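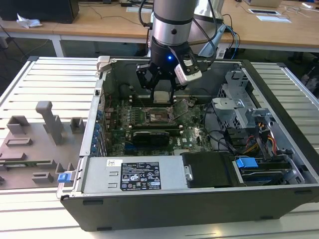 Attachment 1: arm over the open tower, small square part in the gripper, lever and load plate up.

Ticket 202 — Arm stops short of the socket on approach
Project: Lurnport College robotics project, PC rebuild task
Cell: Cundus
Status: Open, workaround in place
Opened: 11 Jul 2025

Problem
When the arm brings the processor down to the board it stops above the socket and the controller reports "position tolerance exceeded". The gripper stays closed. It does this on most runs but not all of them. Picking the part up gives no trouble.

What we expected
The Drakos script should move to the approach point, slow down, lower the part until light contact and then open the fingers. This worked all through June on the practice block.

Setup
Tower on its side on the slatted platform, side panel off. Fixture plate to the left of it. Graphics card left in its slot. Wrist camera on. We are using the scrap board for all of this, so a bent pin is not a disaster.

Steps tried

1. Restarted the controller and homed the arm. Same error on the first run.

2. Cut approach speed from 80 to half that. The arm stops in the same place, it just takes longer to get there.

3. Raised the settle time from 1000 ms to 1400 ms. Slight improvement. Two good runs in a row, then the error came back. Left it at 1400 for now.

4. Checked the lever. If it is not fully back the load plate can drop a little and the wrist camera picks up the wrong edge. Opened it properly and ran again. No change, but please check it each time anyway.

5. Ran with the tower taken away and the same coordinates. No error. So the arm can reach the point, and the problem only shows with the case in place.

6. Put the tower back and compared the socket position from the wrist camera with the saved one. They did not agree. The saved position is from before the tower was moved to make room for the fixture plate.

Likely cause
The script takes the saved position first and only then corrects from the camera. If the correction is larger than the tolerance it gives up. The tower shifts a bit whenever someone leans on the platform, which would explain why some runs pass.

Workaround
Re-teach the socket position at the start of every session. Steps are in the Boden folder, under calibration. Do not raise the tolerance to get rid of the error — it will push the part into the socket crooked.

Still to do
Make two end stops for the tower so it goes back in the same place.
Change the script to look with the camera before it uses the saved position.
Repeat step 3 at 1000 ms after re-teaching, to see if the longer settle time is needed at all.

Update, same day
Re-taught the position after lunch. Five runs, no error. Part sat slightly turned on the last one and had to be lifted off by hand. Will log that as a separate ticket if it happens again. Leaving this one open until the end stops are fitted.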